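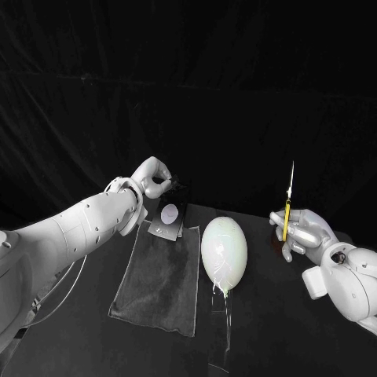 Small packets are opened badly, and Lwazi Mokgethi has spent most of his working life on the reasons. He writes opening instructions and test procedures for Valura, a contract packer in Govora that fills small pouches and hang cards for other companies. We spoke in August, in the afternoon, at the end of a run of 2,000 pouches for a customer called Brasow. The line was stopped for cleaning and he had time to talk.

His first subject was the surface. Most people open a packet in the air, with one hand at each end, and pull until something gives. Mokgethi prefers that it be done over a table, with a cloth laid flat under the work.

"A bare table is hard and smooth," he said. "A small item lands on it and keeps going. On a towel it stops where it lands. You also have something to rest the packet on while you find the edge."

A hand towel is large enough. He wants it placed with the long side running away from the person, so that the packet is held over the far end and the near end stays free for whatever comes out. Color matters less than people expect. A dark towel shows lint and pale scraps, a light one shows dark scraps, and he chooses according to the film being cut. For testing he accepts either, provided the same one is used all the way through.

"Wash it before you start a series," he added. "A new towel sheds. You end up writing down fibers as a defect in the pouch."

I asked about scissors. The procedure he uses calls for a plain pair with narrow blades. Wide kitchen blades will go through the film, but they hide the line of the cut from the person making it. The cut is made nine millimeters below the top seal, in one closing of the blades where the width allows it. Several short snips leave small steps in the edge, and each step is a place for a tear to start.

"The scissors go down between cuts," he said. "Flat on the table, points away. People keep hold of them and try to shake the packet out with the other hand. Then they are doing two jobs and looking at neither."

Before any cutting, the contents have to be moved. The packet is held by its top edge and tapped twice, and the item settles toward the lower seal. Where the contents are light or soft, tapping does very little, and he pushes them down through the film with a thumb. A balloon is a good example of an item that needs this. It weighs almost nothing, it clings to the inside of the film, and a nick too small to notice will only be discovered when someone tries to blow it up.
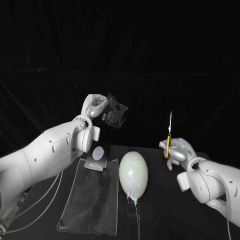 Scissors should not come into it at all, one reader of the draft replied, and a packet that needs them has a notch in the wrong place. The same reader pointed out that a tear notch costs nothing once the die has been cut, and that most people opening a small pouch have no blade within reach.

I put this to Mokgethi, who agreed with the second half of it. Every pouch Valura runs has a notch if the customer will accept one. His difficulty is with direction. A film that tears straight across in one batch may run down at an angle in the next, depending on how the roll was made, and a notch only decides where the tear begins.

"We had a film from Wyss that tore very cleanly across," he said. "The replacement roll had the same thickness and the same print. It tore toward the bottom corner almost every time. On paper there was no difference between them."

The complaint file from that period held 1,103 entries, and he read all of them. Most did not mention the film. Customers wrote that the item was missing or damaged, or that the instructions could not be read after opening. The last group interested him most. The text had been printed across the tear area, in small white type on black, and opening the pouch as directed destroyed the first two lines. The text block was moved down and the top strip is now left plain.

Hang cards give less trouble. A stiff card can be stood up against something and read while the hands are busy, and it survives being dropped. Mokgethi keeps the card until the job is finished, even where it seems to say nothing of use. Lot codes are often on the back.

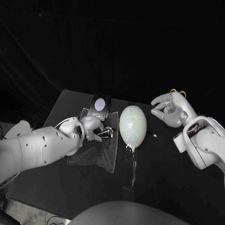

The wrapper is another matter. Foil film holds whatever shape it is given, and once it has been crushed it is hard to flatten well enough to check the cut. His test sheet therefore asks for the empty pouch to be examined before it is put aside. The seal is checked first, then the cut edge, then the inside, where small parts can remain in the lower corners.

"Run a finger along the bottom seal," he said. "If there is a second piece, that is where it will be."

Valura opens 99 pouches by hand from each large run. I asked why the number was not a round one. Mokgethi said the sample had been 100, and that one pouch is now kept closed for reference and stored with the paperwork. When a complaint arrives months later, it is opened on the same kind of towel with the same kind of scissors, and the result is written on the original sheet.

He had the Brasow reference pouch in his shirt pocket while we talked. The lot number still had to be entered, and he went back to the office to do it before the line started again.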